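How to wire and tape a buttonhole (the way I do it, fast)

Got asked this three times in one week so writing it down. Quick version, I have buckets to fill. September weddings are nearly on top of us and half the people who come to my evening class at Molstead want to make their own buttonholes for a brother or a cousin or whoever.

This covers one rose buttonhole with a bit of foliage. Same method works for spray roses, ranunculus if you're gentle, small carnations. Not tulips. Don't wire tulips.

What you need

One rose, just opening, not tight and not blown
2 or three ivy leaves, medium, no holes
A small sprig of something fluffy - wax flower, gyp, whatever is around
Medium stem wire for the rose
Fine silver wire for the leaves
Stem tape, green or brown
Scissors for stems, old scissors or snips for wire. Not the same pair please
One long pearl-headed pin

Tape: I use Marchal, the narrow one. It stretches well and doesn't go gummy in a warm room. Any floral tape does the job as long as it's the kind that sticks to itself when you pull it. Regular tape from the desk drawer won't.

Before you start

Condition the flowers. Cut the stems at an angle, strip the lower leaves, stand them in deep cool water overnight. A thirsty rose will flop by the speeches and there's no wire in the world that fixes that. Ivy leaves can go right under the water for an hour, then pat dry. Proper dry, tape won't grip on a wet leaf.

Step 1. Cut the rose

Leave an inch and a half of stem, no more. Pull off the guard petals, the bruised outer ones. Two or three usually. Go slow here, it's easy to keep picking and end up with a rosebud the size of a pea. I've done it.

Step 2. Wire the rose

Push a medium wire up inside the stem until you feel it stop in the base of the head. Not through the top! Then a second, finer wire straight across through the green swollen part under the petals. Bend both ends down so they sit along the stem. Wind one leg round the other and round the stem, twice or three times, snug. Give it a tiny shake. If the head wobbles, wind again.

Step 3. Tape the rose

Start high, right up under the petals. Hold the tape in one hand and twirl the flower with the other, pulling down and stretching as you go. The stretching is what makes it stick. Most beginners don't pull hard enough and it all unravels in their lap. Tape on a slant, overlap a little, go an inch past the end of the stem onto bare wire, tear off.

Should be thin. If it looks like a bandage you've used too much.

Step 4. Wire the leaves

Turn the leaf over. Take a little stitch with silver wire across the middle vein, about a third of the way down from the tip - small stitch, you don't want to see it from the front. Fold both ends down to the stalk, hold them loosely like a hairpin, wind one round the stalk and the other leg. Tape same as before.

Leaf tore? Bin it, next one. Wire more leaves than you need.

Seija Leinonen taught me this stitch and she could do a leaf in the time it takes me to find my glasses. Her rule was bend the leaf gently over your finger when it's done. If it holds the curve, it's wired right.

Step 5. Put it together

Biggest leaf at the back, pointing up. Rose in front, a little lower, so the leaf tip peeks over. Fluffy bit tucked to one side. Other leaves at the front, low, to cover the joint. Pinch everything at one spot just under the rose and don't let that spot move. Tape there first, twice round, then on down.
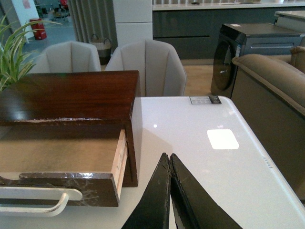 Now look at it from the side. People forget the side. It has to sit flat against a lapel so the back wants to be flat, no leaf poking out behind and no lump of tape. If the rose stares up at the ceiling, tip the head forward with your thumb under it. The wire will let you.

Step 6. Finish the stem

Trim the wires to about the length of your pinky finger. Cut them at slightly different lengths so it tapers. Then tape over the cut ends, right over and back up a bit, becuase bare wire goes straight through a good shirt. Leave it straight or curl it round a pencil. I leave it straight.

Step 7. Keep it fresh

Light mist, not on the fluffy stuff. Into a box on damp tissue, lid on, into the fridge. Bottom shelf, away from fruit. Apples are the worst, the gas makes petals drop. Made the afternoon before is fine, 7 pm or so is even better.

Pinning it on

Left lapel. Pin goes in from the back of the lapel, out across the taped stem, and back in so the point is hidden. Arvo Ahonen puts his on upside down every single time, so if you're handing them out, pin them on people yourself.

Doing a lot of them

Do it in batches. All the roses wired, then all taped, then all the leaves. My biggest order was 54 for one wedding, and leaves alone took most of a morning. For that I had almost 200 leaves wired by lunch and sore thumbs until the weekend. Buy wire in the big packs if you're going past a dozen, and order a few roses over, there's always a snapped neck.

Common problems

Tape won't stick - pull harder, or your hands are wet.
Head drops - wire stopped short of the base, redo it.
Too heavy, drags the lapel - take out a leaf, use lighter wire.
Brown petal edges - fridge too cold, or you misted and it sat in the wet.

Corsages are the same skills with a ribbon and more leaves, will do a seperate page when I get a minute.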